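Filed under: Everyday Life, Hobbies, Rambling | 8 Dec 2024

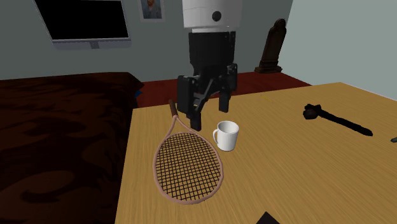

I've been thinking a lot lately about the things I used to do. I don't mean the big stuff, jobs and apartments and boyfriends, I mean the hobbies. The stuff I told people about at parties for a year and a half and then quietly stopped mentioning. Mine would fill a garage. Watercolors, the clarinet, bread (before everybody did bread, thank you), a very intense spring of birdwatching, and tennis, twice. If you asked me to draw a hobby I'd probably draw a racket on a wooden table, like the one up top, because that's the stage I know best, where the thing has come out of the closet and is sitting there waiting for you to have a free evening. I've had that stage go on for months. I ate dinner next to my clarinet for most of one winter.

What got me going on this was a phone call from my aunt, Myrtle Kincaid, who is 68 and has just started swimming. She didn't go back to swimming, she started! She grew up in a town with no pool and a river you weren't allowed in, and she'd gone her whole life standing in the shallow end at other people's vacations holding everyone's sunglasses. Then her doctor said something about her knees and she signed up for the beginner class at the Nollis pool. The next youngest person in the class is a college student named something like Cody who is scared of the deep end. They are apparently great friends. She called to tell me she'd put her whole face in the water, and she was so pleased with herself that I had to sit down on the stairs and listen properly instead of doing dishes with the phone on my shoulder like usual.

And my first thought, after being happy for her, was oh, I should swim. I didn't want to swim, mind you, I wanted to be that pleased about something. I've known this about myself for years. I catch hobbies from people the way other people catch colds.

So here's roughly how it goes with me, and maybe with you. Somebody I like loves a thing. I read everything about it for two weeks. I buy the decent beginner version, since the cheap one "will only discourage you" (every forum says this, for every hobby on earth). I'm pretty good for a beginner, for a while, and then I'm exactly as good as I was last month, and it rains, or work gets busy, and one evening I don't go. Not going is so restful! You have no idea how nice a couch is until you're supposed to be at clarinet.

I used to feel awful about it. My mother kept a list, I swear she did, of the lessons she'd paid for. She could say "forty dollars a month" in a tone that made you want to go live in the woods. And I carried that around well into adulthood, this idea that if you start a thing you owe it something. I still have the watercolor set. It has followed me through four moves. Two of the tubes have dried solid and I've never thrown them out, and I couldn't tell you what I think they're going to do in there.

The person who talked me out of some of this was Josiane Rey. We worked together back when I was at Gendia, and she sat across from me for three years, and she'd done everything. Pottery, fencing, Portuguese, a thing with beehives. I asked her once which of them she'd kept up and she looked at me as if I'd asked which of her lunches she'd kept up. She said she'd had them. She can still say a few things in Portuguese and she knows how to stand so that a person with a sword can't easily get at her, and she thinks that's a pretty good return. She gave her whole pottery setup to a neighbor's kid without a second thought. I was honestly a bit shocked by it at the time, I think I even said "but what if you want it again," and she said then she'd ask the kid.

I've been trying to be more like that. It doesn't come naturally. In February I did a clear-out of what my husband calls the museum, which is the hall closet and the top of the hall closet, and I managed to let go of the birdwatching scope (went to a lovely man who came in hiking boots to pick it up, in a downtown apartment building, which I took as a good sign) and the bread baskets, and a stack of sheet music I could never play anyway. I kept the clarinet. I kept the watercolors, obviously. And I kept the tennis stuff, which surprised me, because I was never any good at tennis and I can't say I loved it. But there was a summer when four of us from the office used to go to the public courts behind the Stedar building after work and play terrible doubles until it got too dark to see the ball. We'd get fries after. I don't think any of us ever hit a proper backhand. I couldn't put that in a bag for the thrift store.
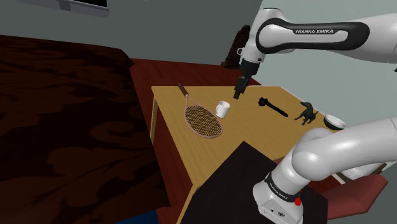

Racket and mug, sharing a table.

Anyway! The reason I'm writing this now is that it's December and I can feel the resolution season coming up the driveway. My inbox is already full of it. The community center sent me the new class catalog last week, all 96 pages, and I went through it in bed with a pen like it was the Christmas toy book. I circled way too much. Upholstery. Beginning Italian. Something called Choir for People Who Think They Can't, which I might really do. There's a stained glass course taught by a Mrs. Jacquet that has had a waiting list every year I've lived here, and this time it says two spots left, and I sat there at eleven at night with my thumb over the button like I was bidding on a house.

I didn't push it. What I'm trying this year is one rule, which I stole from Aunt Myrtle, who didn't know she was giving me a rule. I asked her if she was planning to keep going when the beginner class ends and she said, "Well, I'm going on Thursday." Okay, she did say a day of the week, I can't remember now which one it was, it might have been some other day, but you get the idea. She's going to the next one. She hasn't bought the fancy goggles. She borrows a kickboard from the big bin like everybody else.

So no gear for me until I've been 2 whole months at something. No reading ahead, either, which will be harder, I love reading ahead. I'm allowed to quit and I'm allowed to say so out loud if anybody asks. And if it turns out to be choir then there's no gear at all, as far as I can tell, except possibly a black skirt, and I own one of those.

My husband thinks I should try tennis a third time. He says this because he'd like the racket to either get used or get out of the hall, and I respect that. He has had exactly one hobby for as long as I've known him (model trains, N scale, don't get him started, he's lovely but don't) and I think my way of going about it makes him a little seasick. He did offer to play, though. He turns 40 in the spring and is suddenly very interested in his heart rate. So maybe when it warms up. I told him there have to be fries.

If you've got a closet museum of your own I'd love to hear what's in it, and especially what you couldn't give away. And if anyone has taken the stained glass class, please tell me whether you cut yourself a lot, I bleed like a faucet and I'd want to know that before I sign up.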